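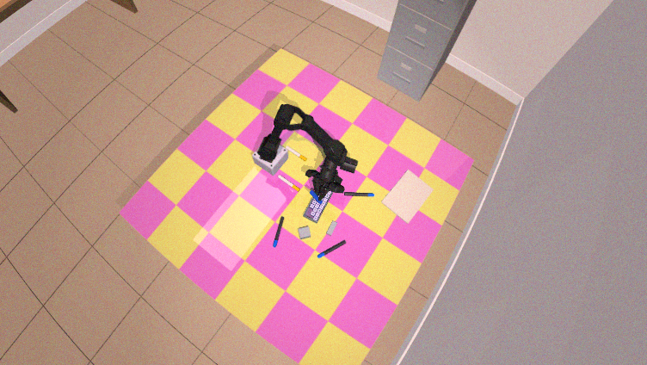 Workshop tips: recording good examples for a small robot arm

At Workthorpe we teach our arm in the simulator first, and on the real bench only later. The learning program copies what we show it, also our bad habits. These tips come from my notebook and from colleagues who have made more recordings than I have.

Before you record

Put out only things which the arm will meet in the real job. For desk work we use pens, markers, a keypad and a few small blocks. Leave some of them in inconvenient places. If every pen lies straight and near the arm, the program learns only straight and near pens.

Move the objects between recordings. A small change is enough, a quarter turn or the width of a hand. Rongrong Su changes the light also, and she lets bright patches from the window fall on the mat. I was against it in the beginning, but the real workshop has sun too, and after her December set our arm was less confused by shiny spots.

A floor or table with strong squares makes it easy for a person to judge distance. Do not keep the same pattern in all your sets. We change it after every 4 sessions.

While you record

Go down slowly the last part of the way. Most spoiled examples come from the last two centimeters, when the operator is in a hurry.

Take a tool by the handle and keep the thin part free. Check the view from the gripper before you lift — from the side a bad hold can look perfectly fine.
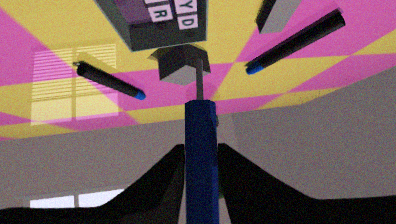
Gripper view: one finger on each side of the blue handle, the metal shaft pointing up.

Do not repair a mistake in the middle and then pretend that all was well. Either finish the repair calmly and mark the recording "corrected", or stop and begin again. Aleksi Savolainen likes to keep the corrected ones in a separate folder, and I have started to do the same.

Make a short pause at the end with the arm still. If you cut too early, the program does not learn when the task is finished.

After you record

Write the task in plain words, "pick up the marker with the blue cap", and use the same words each time. We had "pen" and "marker" mixed in our first set, 3384 recordings, and it took Xuelian Lu and me 2 evenings to put it right.

Watch a few recordings from each session at normal speed. Grain in the picture can stay if your real camera also gives grain. Throw out the recordings where the arm jumps or goes through an object.

For one simple task we aim for some 3000 good examples. Save a copy on another disk before you clean anything, and write your initials in the log.

Urmas Uibo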